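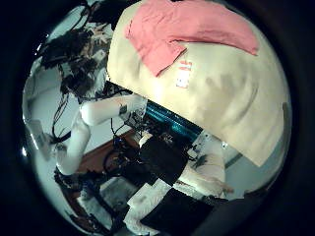

taltholm_attic
Reply to the first post. Cream canvas that size shouldn't go in with anything dyed. Wash the pink cloth on its own at 40 until the rinse runs clear, then decide.

Skeletti
Disagree. One colour catcher and a cool cycle is enough. The greyish smudges are a separate problem. I'd treat those dry first, with a soft brush.

ding290
Do we know it's canvas? All the OP says is "heavy cotton, 290 gsm, bought from Kivitz". Could be twill. It matters for shrinkage. Mine lost 50 mm on the long side after one wash at 40.

taltholm_attic
Twill or canvas, same advice. Measure before washing. And get the pink one off it meanwhile, damp dye transfers under contact.

Skeletti
Only if it's damp.

ding290
Check the little tag below the pink cloth as well. I can't read it from the picture. If it's an adhesive label, peel it before the wash, as the glue sets in the dryer.

taltholm_attic
Agreed on the tag. Spin at 500, hang over two lines, fold when fully dry.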